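Can a basket really tidy your room?

Grown-ups love baskets. Walk into any shop that sells things for the house and you'll find a wall of them, and the signs will say something like "Get sorted!" or "Goodbye, mess!" It sounds as if the basket does the work while you lie on the couch.

I don't believe the signs. A basket is a container with a nice outside. So let's look at what a basket is, what it's good at, and where the signs are stretching things a bit.

What is a basket made of?

Nearly any plant with long, bendy parts can be turned into a basket. People have used grass, reeds, willow sticks, palm leaves, bark and roots. They've also used string and paper. The plant has to be bendy enough to go around a corner without snapping, and strong enough to stay put afterwards.

That is harder than it sounds. Try it with a handful of grass from the park. Fresh grass bends well, but once it dries out it shrinks, and your tight little basket turns into a floppy one. Basket makers often dry their plants first and then dampen them again just before they start. The shrinking is mostly over by then.

Why twist it?

A single plant fibre is thin and easy to break. Twist a lot of them together and they grip each other, so a pull on one becomes a pull on all of them. Rope works the same way.

You can test this, and you should, because you shouldn't believe everything you read on a page like this one. Take a strip of tissue about as wide as your finger and pull both ends. Now take another strip the same size, twist it tightly and pull again. Which one was harder to tear? Do it 15 times if you want to be sure. One go doesn't prove much. Maybe your first strip had a weak spot.

Braiding goes a step further. The strands cross over and under each other, and wherever they cross they rub and hold. A braid made from thick twisted strands comes out bumpy, with slanting rows and little dark gaps where the strands don't quite meet.

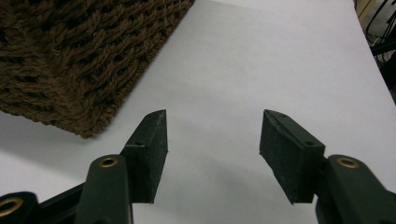
Tharushi Ranasinghe wrote in to say that the gaps are the best part of a basket, because they let air in, and that her onions last longer in a woven basket than they ever did in a plastic tub. "Things can breathe in there," she wrote.

Well, maybe. Onions don't breathe the way you do, with lungs, but they are alive, and they do take in air and give off a bit of water. In a closed tub that water has nowhere to go, and damp onions can go mouldy. So there is something in what she says. But how warm was the kitchen? Was the tub shut? Were they the same sort of onions? To find out if it's the basket that helps, you'd want to put onions from one bag in both, on the same shelf, and wait.

And gaps have a bad side. Rice falls through them. So do beads, sand and the very small bricks that hurt when you stand on them. Dust goes in as well, and it's a pain to get out.

Is a natural basket always better?

Labels like the word "natural". It's printed in green, often with a leaf beside it. All it should mean is that the stuff came from a plant or an animal or the ground. It doesn't tell you who made the basket, how far it travelled or how long it will last. Some baskets that look like plants are plastic, coloured brown and shaped to match.

How could you tell? Look at the rim. Plant fibres often have fuzzy ends that stick out and catch the light. Plastic strands are usually smoother and more alike. This is a clue and no more than that, as some plant baskets are very smooth. Please don't go burning bits of one to find out, whatever your cousin says.

So does it tidy anything?

Here's my trouble with the signs. If you scoop everything off your floor and drop it in a basket, the floor is clear. That part is true. But where's your library book? Under the socks. Where are the socks? Under the other library book. You've still got a mess — it's just gone upright.

Baskets do better when each one has a job. One for hats and mitts by the door. One for soft toys, which don't mind being squashed. A basket for "stuff" fills up fast, and by February you won't remember what's at the bottom.

Try this at home. Choose 2 baskets or boxes. Put one sort of thing in the first and any old thing in the second. Leave them for 7 days and use them the way you normally would. Then ask someone to call out something from each, and time how long it takes you to find it. Write the times down before you decide who won.

You might find I'm wrong. Perhaps you're a person who always knows what's at the bottom. If so, I'd like to see your times.

Words to know

Fibre: a long, thin thread, often from a plant.
Braid: to cross strands over and under each other so they hold.
Rim: the edge around the top or bottom of something round or hollow.
Weave: the pattern the strands make when they cross.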